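Let the Arm Hang Up the Tools, but Ask Us First

I work at Harkar, in the repair and returns room, and for 26 years I have put tools back on walls. When the company told us that a robot arm would learn to do this work, my first feeling was that somebody had looked at my day and chosen the smallest piece of it.

Now I think the small piece was a good choice, but I don't agree with the way it was made.
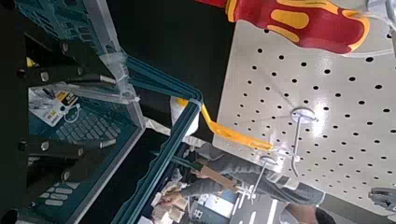
People who plan automation often speak about tasks as if each one stands alone. Hanging up a wrench is one task, sorting a return is another. For the person who does both, they are connected. When I walk to the board, I rest my eyes and I think about the next item. I also see that a colleague has trouble with a box, and I stop to help. At Doson, where my sister works, the walking was removed from the job completely. She told me that her shift became 60 minutes shorter on paper and felt much longer in the body.

I don't say this to defend walking for its own sake. My knees are not young. If the arm takes 90 trips to the board in a shift, I am glad that those trips are not mine.

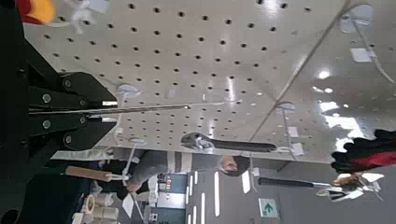

What I ask is who decides how the saved time is used. In our room the answer came in December, in a short letter: the time goes to more returns. We are eight people and we were not asked. I would have answered that two of the younger ones want to learn proper repair, and that I could teach them. This also has value for the company, although it is harder to put in a table.

There is one more change, and I feel it every morning. A tool board used to follow our habits. The hammer was where the hand expected it. Now a position must also suit the machine, and when I move a hook, I have to report it. It is a small rule. Still, it tells me who the board is for, and I would like the answer to be both of us.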